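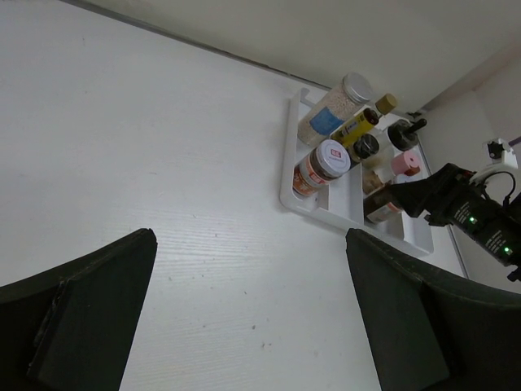
Group chat on Birier keeps splitting my messages and turning everyone's reactions into separate texts

Posted by Rosalba Ruggiero, 12/3/24
429 views – 3 replies – Share

Hello everyone, I hope somebody can point me in the right direction as I have been going round in circles with this since the weekend. I have a family group chat on my phone with my sisters, my two grown-up nieces and my brother-in-law over in Amside, eight of us altogether, and it has always been a lovely lively thing with lots of silly faces and little moving pictures going back and forth. We used to be perfectly happy with the messaging app that came with the phone, but my niece persuaded us all to move over to Birier so that we could have the big stickers.

Two things have gone wrong. The first is that when I write anything long (and I do tend to write long, my sisters will tell you) it arrives in bits, and the bits are not always in the right order. My brother-in-law got the end of my message about the Christmas dinner before the beginning and thought I was cancelling it! The second is that when somebody puts a heart or a thumbs up on one of my messages, I don't see the heart on the message. I get a whole new text saying that so-and-so "loved" it, followed by my own words all over again. With eight people that fills the screen very quickly.

My nieces say it all looks fine on their phones. I have turned mine off and on, and I have taken the app off and put it back, which lost me my favourite stickers and made no difference. Is it something I have ticked by mistake? I would be so grateful for any help, and please do use small words.

12 people have this problem too

Rosario Parisi
Hello Rosalba, and don't worry, you haven't broken anything. I had very nearly the same muddle with my walking group last winter and it took me a good few evenings to get to the bottom of it, so let me save you the bother.

What I think has happened is that your phone is sending to the group as ordinary texts, even though you are doing it from inside Birier. The app can do both sorts, you see. Ordinary texts have a limit on how long they can be, so a long one gets chopped up and sent in pieces, and if the signal is a bit poor the pieces can turn up in any order they fancy. Ordinary texts don't know what a heart is either, so the reaction gets written out in words. Both of your problems are really the same problem.

Try it this way, and take your time over it:

Open the family chat and press on the name of the group at the top.
Go down to where it says Chat type. If it says Text, that is your trouble.
Press on it and choose Data, then press Save at the bottom (I forgot the Save the first time and had to do it all again).
Go back to the main settings, find Sending, and turn off "Send as text when data is slow".

That last one is the sneaky one. If you leave it on, the app will quietly go back to texts every time your connection dips, and you will be back where you started by the evening.

If Chat type is greyed out and won't let you press it, it usually means one person in the group has joined with just their phone number and never made an account. In my group it was our oldest member, who was still on her old Fawzy phone. The little circle beside that person's name will be hollow, and a filled-in one means they are all set up. Once she had made her account the setting came back for all of us – I did have to close the chat and open it again first.

As for your stickers, look under Your Things and then Restore. Mine were all in there. I have 732 of them, which my daughter says is nothing to be proud of.

Do come back and tell us how you get on!
Helpful (31) – Comment – Share

Indton
just use a different app, birier has been rubbish since the update. or write shorter messages lol
Helpful (2) – Comment – Share

Rosalba Ruggiero
Oh Rosario, thank you so much, you are very kind to write all that out. Chat type was greyed out just as you said, and there was one hollow circle, beside my brother-in-law! He swore blind he had made an account, and then he rang back ten minutes later rather sheepish, as he had never put in the code they sent him. He has done it now and I have changed it to Data and pressed Save, and turned off the other one too.

My sister has just put a heart on my message and there it was, a proper little red heart. I found my stickers as well, apart from the dancing teapot, which I shall keep looking for.
Helpful (8) – Comment – Share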